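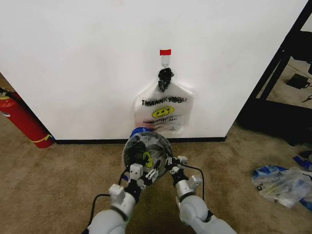 Zulema Quezada wrote:

> Does the Sturulthorpe bag rule cover takeout places, or only grocery stores? The pickup counter at Neleto still hands out plastic and the clerk told me they were exempt. I also heard the fee starts in December and I can't find that in writing anywhere.

Zulema, I read the draft last night. Takeout is covered. The exemption the clerk has in mind is in section 24, and it only applies to bags with no handles, such as the ones for produce and bulk nuts. A bag with handles counts as a carryout bag no matter who gives it to you.

The December date is right for stores over a certain floor size. Small shops get longer, but the draft leaves that date blank, so I wouldn't repeat any date you hear for them.

I have mixed feelings about the fee. We use every bag twice in our house, mostly as liners for the bathroom can, and if they go away I'll be buying a box of liners instead.
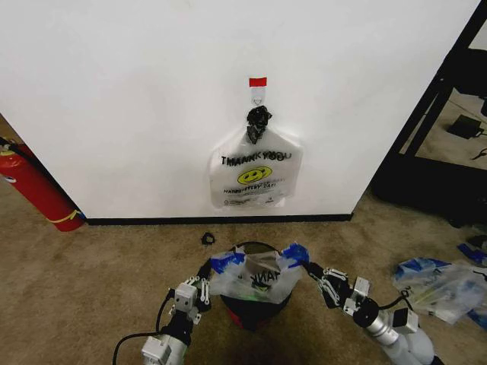 The town's answer to that is on page 76, and it's one paragraph long. It says households "may adjust." I'd like to see a bit more than that before the vote.

The other thing is recycling. The curbside truck does not take film plastic - it jams the sorting line. Vastarel Market has a drop bin by the carts, and it takes bread bags and dry cleaning film too. Take the receipts out first.

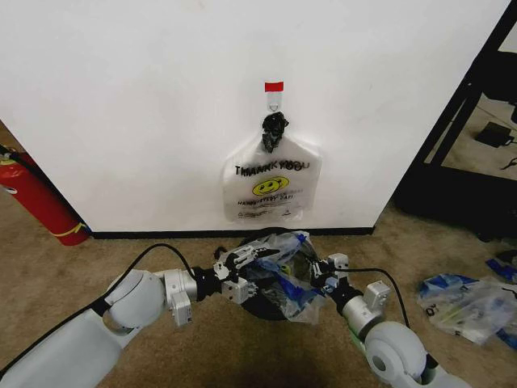

*Thank-you bag on an adhesive hook.*

Written comments go to the clerk's office, PO Box 711. Put the file number, 1116, on the first page or it goes in the general pile. Mine did last time.

I can send the draft to anyone who wants it - it's a big attachment, so ask me off list.

Santino Vergara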